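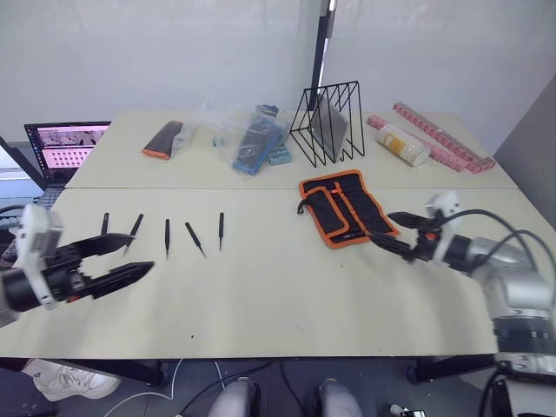 Small drivers laid across the table, roll open beside them.

Keeping the Little Screwdrivers

Everybody I know owns a set of precision screwdrivers, and everybody I know has a different number of them left. They go under the couch, into coat linings, and into that kitchen drawer with the dead batteries and the soy sauce packets. I have been through three sets myself. What follows is how the current one has lasted since March.

Get a roll and throw out the case

The hard plastic case your drivers came in was designed to look good on a peg at the store. The hinge goes first, then the lid, then the little slots that grip so hard you need pliers to get a driver out. A fabric roll takes up less room and fits in a drawer. Pick one with piping or a bright edge if you can. Black tools in an all-black roll on a dark garage shelf is a hiding game you will lose.

Check the pockets before you buy. Most tool rolls are cut for wrenches, and a skinny driver drops to the bottom of a wrench pocket and stays there. If that's the roll you have, run a line of stitching up the middle of each pocket. It takes an evening and doesn't need to be pretty. Mine isn't.

Lay them out before you start

Open the roll fully and take out only what the job needs. Set the drivers down with space between them, tips whichever way you like, but not touching. A heap of small black handles all looks like the same screwdriver, and you'll pick up the wrong one every time and chew the screw.

If your work surface is two tables shoved together, as mine was for years, work on one side of the seam. A seam eats screws. Put masking tape over it if you must cross, and press it down well. My old bench was a Gollthorpe folding table butted against a slightly shorter one, and when I finally pulled them apart I found 14 screws and an earring.

Mark the handles

A dab of nail polish on the end of the handle, one color per tip type. Two thin coats, let dry overnight. Catríona Kavanagh, my neighbor, wrote in to the last version of this page to say that colored tape works too. It does, until it gets warm and slides off in your hand.

Deal with the packaging

New parts show up in crinkly bags, and the bag always ends up on the bench with the thing still half in it. Fine for an hour. After that, either open it or put it away. A clear bag on a pale table is nearly invisible, and it's remarkable what can hide under one (see earring, above).

Save the zip-top ones for screws. Write what they came out of on the bag before the screws go in. "Misc." is not a label. I have a bag marked "Misc. 2" and I couldn't tell you a thing about it.

Worn tips

A rounded Phillips tip will ruin more than it removes. Hold it up to a lamp, and if the edges shine, retire it. Retired drivers are very good for cleaning gunk out of keyboards and poking reset buttons, so keep one in the kitchen drawer with the soy sauce.

Rolling up

Wipe the shafts with a barely oily rag, put each one back in its pocket, fold the top flap down if you've got one, then roll toward the strap. Don't roll it tight.

Page updated 16/12/2024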